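Ticket: subtitles out of sync on rental, movie night account
Opened by: Marlene Pacheco
Product: Frota player, TV app
Date: 22 Sep 2018
Status: waiting on customer

Hi again, me with the subtitles! So I rented Skoltorley (the old comedy, the one with the goat wedding) for our movie club and the captions start out fine, then slide. By the time they get to the courthouse they're 6 seconds behind, and every punchline shows up after everyone has stopped laughing. I've got two members who can't follow without captions, so this kind of kills the evening for us.

Stuff I already tried: restarted the app, restarted the TV, signed out and back in. Then I switched the captions off and on at the 70 minute mark and they snapped back into place - for one scene. After that they drifted again.
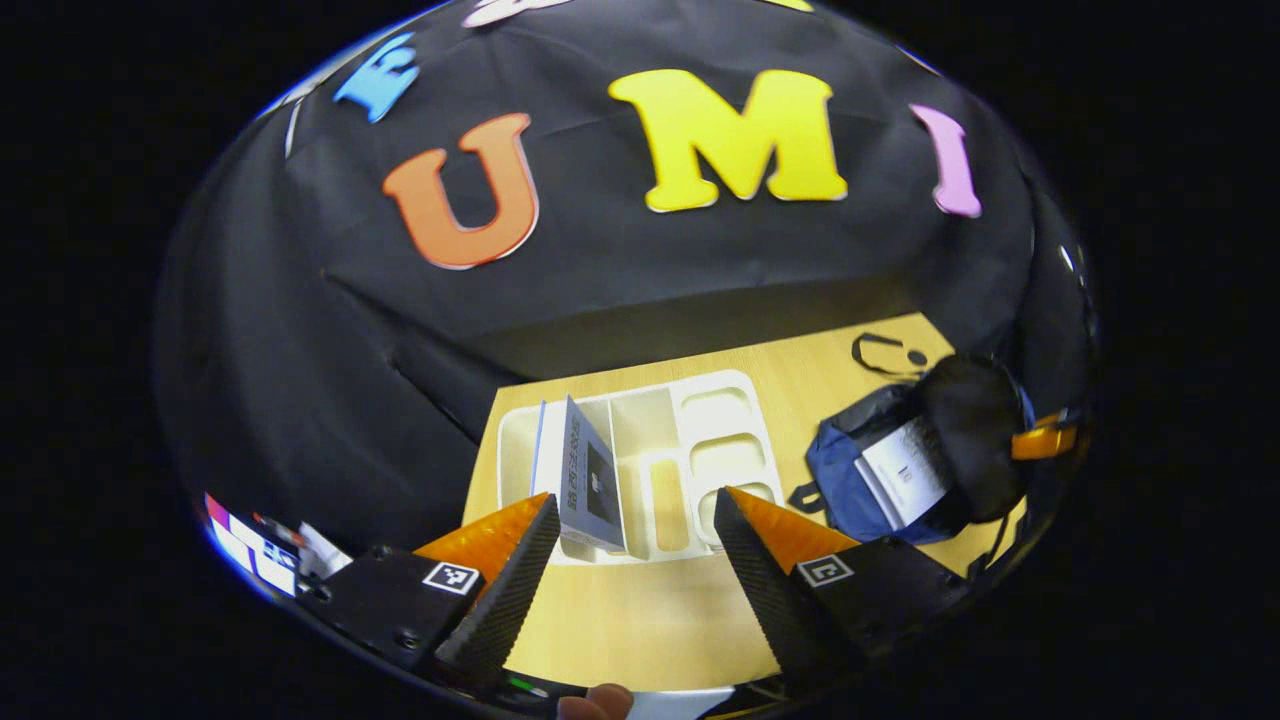 Foam letters on the black cloth, tray on the table.

Your reply said to try a different title, so I put on Jurnatwood last night. Perfect the whole way through, captions and all (great movie too, I'd forgotten how good the car chase is). Same TV, same wifi. So I'm guessing it's the Skoltorley file and not my setup?

Update: played it on my laptop in the browser. Same drift, same spot. Also noticed there are 2 English caption tracks in the menu and I've only ever used the top one. Going to try the other one tonight and report back.

Update 2: second track stays in sync!! But it skips the songs completely, just blank. Can you fix the first one, or add the lyrics to this one? The rental runs out before our next get-together, so I'd need it extended too. App version is whatever came with the January update, I haven't touched it.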